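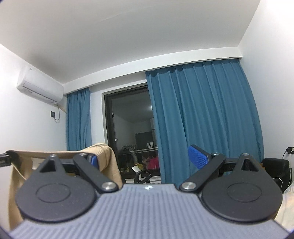

Zilusum is hiring an equipment planner for its home robotics group in Broltstead. The planner decides what we buy, when we buy it, and what we hold in reserve. Most of our work is done with hand-held grippers in ordinary furnished rooms, the kind with curtains, a bedsheet and a knitted garment over a chair back, so the purchase list runs from blue finger pads and linkage parts to household goods. The first large task is the budget for the Canska project, which covers 6 sites and has to be ready for review before the end of the year.

You will get quotes from suppliers, compare repair against replacement, and keep the parts register, which now holds 569 entries. You may approve single orders up to $3,000. Larger orders go to Satish Mittal, who leads the group and will be your manager.

You need three years in purchasing or lab operations and solid spreadsheet skills. You should be able to read a parts drawing. Experience with the Keskinen ordering system helps, but we will train you.

The job is full time and on site. Send a resume and a one-page letter to Satish Mittal by 2021-07-03. Please include your earliest start date and expected salary.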